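Learning to cook for one

December 27, 2024

When I moved to Cidlow in November, I had never cooked a meal for only myself. In my mother's house the smallest pot of rice was enough for nine people, and I learned everything in that size.

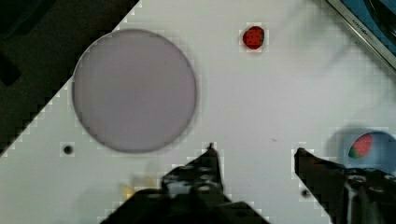
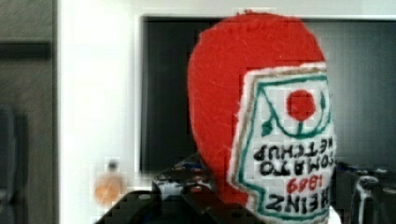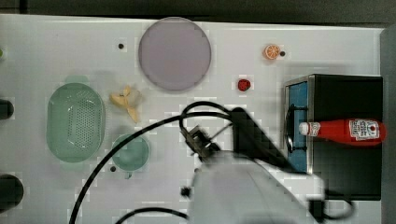

The plate, the felt ketchup bottle, and the table with strawberry and orange slice.

My first dal lasted from Sunday until I could not look at it anymore. My friend Ashraful Weerakoon told me to weigh the lentils dry, 60 grams and no more. I did not believe him, it looked like food for a bird. But with rice and one fried egg it was a full dinner.

Onions are still a problem for me. Half an onion makes the whole refrigerator smell, so now I slice the complete onion, fry it slowly and keep the rest in a small jar. On the next day it goes in an omelet or on toast.

I also stopped buying the big bag of potatoes from Zorley, even if it is cheaper. I threw away too many of them. The little shop on Quispe Street sells them loose and the owner lets me take two.

What I miss is the noise. At home somebody was always asking when it is ready. Now I put on the radio and eat at the window, and yesterday I made too much rice again, so tonight it will be fried rice with peas.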